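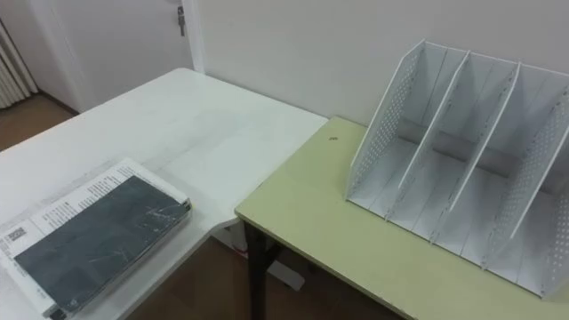

Filing task stopped after fault at Cestgate

Work on the book filing task at our Cestgate site was stopped for three days in January 2020 after the arm failed to halt when it should have done. There were no injuries. The damage came to one bent gripper finger and a cracked divider in the old file organizer. The task is running again at reduced speed, and the changes below now apply to everyone who uses the room.

What the task involves

The robot picks up flat items from one table, turns, and stands them upright in a desktop file organizer on the table next to it. The items are books, document cases and sealed packs, often stacked two deep and left at an angle, as people tend to leave them. The white table is where items are picked up and the pale green one is where they are filed. By the end of the year the system had made 912 runs without a stop that needed a report.

What went wrong

On the run in question the arm picked up the top item from a stack, and the item below came up with it. The two had stuck together. The wrist sensor read a load well above the limit set for a single item, which should have brought the arm to a halt straight away. It carried on across to the second table and pushed both items down on to a divider. The operator, standing at the door end, pressed the stop button and the arm held where it was.

Talha Mengal went through the logs the next morning. The overload signal had been sent correctly, but the controller was ignoring it. The load check had been switched off during a software update from Werkisix, so that the arm could be calibrated with a heavier test plate, and the setting was never put back. Nothing on the operator's screen showed that it was off.

A second problem came up while he was looking into the first. The two tables are different makes and are not fixed to each other. The filing table had moved slightly away from its marked position – enough to put the organizer out of line with where the arm expected it. This did not cause the failure, but it made the contact with the divider worse.

What has changed

The load check can no longer be switched off without a supervisor's key, and a red banner stays on the screen for as long as it is off.

Anyone installing an update must do a test lift with two items taped together before normal work starts. If the arm does not stop, the update does not go live.

Top speed has been cut from 900 to a lower setting in the controller while the new checks bed in. Please do not raise it to catch up on missed runs.

Table positions are to be checked against the floor marks at the start of each session. Londbridge have been asked to quote for a bracket to join the two tables.

Items in shiny plastic wrap should be kept out of stacks for now. They may be filed singly.

Still to do

The Lodhi site uses the same controller and had the same update. Their load check was found to be on, but they have been asked to carry out the taped lift test as well and send us the result. The bent gripper finger has been replaced from stock and we have one spare left, with more on order.

The full fault report is in the shared safety folder. If you have seen the arm lift more than one item at a time, even if it stopped as it should, please send the run number to Talha. A further note on speed limits will follow in March.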